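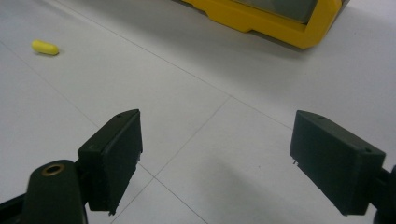
Gorex Nine-Drawer Organizer: Small Box, Big Improvement

Print this review | E-mail to a friend

I have owned a lot of containers for small things. Coffee cans, baby food jars, a muffin tin, a fishing tackle box that smelled of old bait until the day I gave it away. For years my system was to dump everything out on a towel, poke through it until I found the one screw I wanted, and funnel the rest back into the can. If I was lucky I got the lid back on before something rolled under the dryer.

So yes, I am pretty excited about a plastic box with drawers. I've been using the Gorex organizer for three months now and I like it enough that I bought a second one for the craft closet, which I'll get to.

The basics

It's a yellow and black cabinet, small enough to sit on a table and still leave you plenty of table. There are nine clear drawers in a bright yellow front, three across and three down. On top you get a black lid with a yellow carrying handle that arches up from the middle, and a recessed panel on each side of the handle. I paid $30 at Fragkou, the hardware place near me that still has a person at the back counter who will cut you one key. I've seen it go for a little less online, but by the time you add shipping you might as well have the nice drive.

It comes in one piece. No assembly, no stickers to apply, no bag of clips. You take it out of the carton, pull the cardboard out of the drawers and start filling it up (I did mine standing at the kitchen counter with my coat still on).

The drawers

These are what you're paying for, and they're very good! Every one is the same size, so you never have to remember which drawer goes in which slot. Each has a little notch at the top center of the front, and I hook a fingertip in there and pull. It sounds like nothing, but my old cabinet had molded knobs that snapped off one after another until I was opening drawers with a butter knife. There's no knob here to break.

They slide out all the way, and that changed how I work more than anything else about it. I don't carry the whole cabinet to the wobbly chair, I carry the drawer. It sits on the floor next to me like a tiny tub, I use what I need, and back it goes. Being clear on the sides as well as the front, the drawer is easy to see into even when it's down by my knee.

The flip side is that there isn't a stop. If you're used to a drawer that catches before it comes out, you will dump one. I dumped the picture hangers in the first week and the wall anchors a few days later, and I've been more careful since then. A small bump at the back of each drawer would fix it and I'd love to see Gorex add one.

What I keep in mine

Top row: picture hangers, thumbtacks, and the felt pads that go under chair legs. I put the light stuff up there since those are the drawers I open most.

Middle row: wood screws, machine screws, and a drawer of what I can only call leftovers. Every piece of flat-pack furniture we ever bought sent us home with one extra cam lock and I can't throw them out.

Bottom row: nails, hooks, and batteries. Heavy things go low. I tried nails in the top row at the start and the cabinet felt tippy when I pulled the drawer out far, so do yourself a favor and start from the bottom.

A 100-piece box of wall anchors fits in one drawer with room for the matching screws. A full box of 3-inch deck screws also goes in, but then it's heavy and the drawer drags a bit. I'd say it's made for the small, fiddly stuff, and I keep the deck screws in the garage in the bucket they came in.

Moving it around

I was suspicious of the handle. Handles on cheap boxes tend to bend in the middle, or come off in your hand at the top of the stairs. This one has been fine. I carry the cabinet from the laundry room to wherever the project is, drawers fairly full, a few times a week. I do keep it level. The drawers stay in by friction, and if you swing the thing like a lunch pail they'll start to creep forward. Going down steps I put my free hand flat across the front. 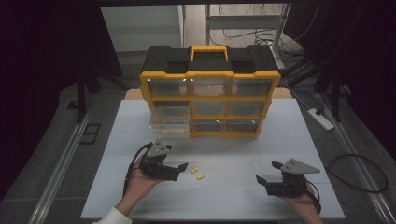

On the table and off it

My favorite place to use it is on a plain table with nothing else much on it, pushed toward the back so there's a clear stretch in front for the drawer I'm working out of. The bottom row is the easiest one for this. You can leave a drawer sticking partway out and pick from it as you go, and it doesn't get in the way of the ones above.

On a slick tabletop it does want to slide when you push a stubborn drawer home. A bit of rubber shelf liner took care of that for me, and a friend of mine stands hers on a wooden cutting board with the same idea. On tile it's fine as long as the tile is flat. Our laundry room floor has wide grout lines and the cabinet rocked there until I moved it over a few inches.

The plastic

The clear plastic picks up fine scratches from screws pretty quickly. You can still see what's inside, and I've stopped noticing. The yellow frame is tougher and has taken a couple of knocks against a door jamb without a mark. I wipe everything down with a damp cloth and don't use any spray on the drawers, having clouded up a nice set of containers that way once.

And I'll put in a good word for the color. Our garage is all gray and brown and I can find this thing from the door with the light off.

How it compares

Before the Gorex I had the Fekulo stacker for a while. The Fekulo is bigger and holds far more, and it cost me $65, but the drawers are a smoky plastic you can hardly see through, so I labeled everything and then ignored the labels. It also has no handle. If you have a real workbench and never move your supplies, you may like it better. I gave mine to my brother-in-law, and he's very happy with it.

I also borrowed a Flukska case, the flat kind with a hinged lid and little bins. It's great in a truck. At home I kept opening it upside down, and I don't need to tell you what that's like.

The one in the craft closet

The second Gorex holds buttons, beads, snaps, bobbins and a frankly silly number of googly eyes. It may be even better at this job than at hardware. Everything weighs next to nothing, the colors show through the fronts, and kids can pull out a single drawer and take it to the table. Cleanup is one drawer's worth of mess. I would not give it to a toddler, with the no-stop drawers and all the small pieces, but for school-age kids it's been terrific.

Would I change anything?

Drawer stops, as I said. A divider or two would be handy, and I've been making my own from cereal box cardboard, cut a hair wide so they wedge in place. I also wish Gorex sold single drawers in case one cracks. None of mine have.

I'm already eyeing a spot in the mudroom for number three – shoelaces, dog tags, spare keys, all the stuff that lives in the bowl by the door.

Print this review | E-mail to a friend

Related reviews

Fekulo Stacking Cabinet: Roomy but Dim
Flukska Flat Case, Six Months in the Truck
Shelf Liners That Stay Put
Five Ways to Sort a Button Jar
Pegboard Hooks: The Good, the Bent and the Lost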